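Breakfast line gets a robot arm at Arnwood, and the cooks get their mornings back

By Vasiliki Petridis
January

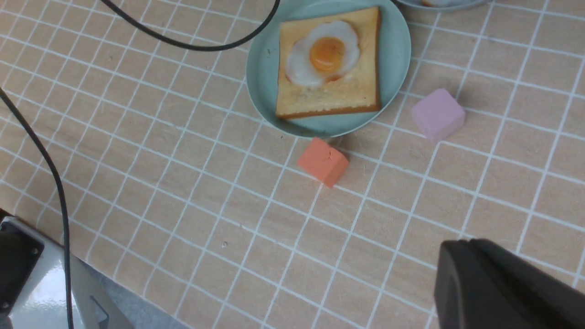
The staff kitchen at Arnwood used to start its day at 4 in the morning, with two people plating breakfast by hand until the first shift came through the door. Since the start of the month a robot arm has been learning to take over part of that job, and the mood in the kitchen is a lot brighter than I expected!

The arm is being trained on a practice table beside the prep room, where it rehearses with plates, toast and eggs, and with small colored blocks when the cooks want to work on grip alone. Magdalini Economou has run the breakfast crew for years and now spends part of every morning there, guiding the arm through each move and deciding which tries are worth keeping. By last week the team had saved 1,957 of them.

"I was sure I'd hate it," Economou said. "Now I argue with it about toast and I go home with my wrists feeling fine."

Nobody on the crew has lost hours. Two cooks, Makis Koutsoukos and Bart Van Wijk, have moved from plating to the hot line, a change both had asked for, and the early start has been pushed back by 90 minutes. Koutsoukos can walk his daughter to school again. Van Wijk has put a soup of his own on the lunch menu - leek and barley, and very good.

Eggs are still the hard part. Toast went well almost from the start, but a fried egg slides and folds, and a broken yolk means the plate goes back. The arm got 76 plates in a row right on its best morning so far, then had a poor run the day after when the kitchen switched to a thicker bread.

Hjalti Gunnlaugsson, who looks after equipment for the site, wants the crew to have the last word on when it moves to the real counter. They have asked for a stop button at both ends and a say in how fast it runs, and they are getting both. A second kitchen, at the Otau building, will send its cooks over to try the table next month.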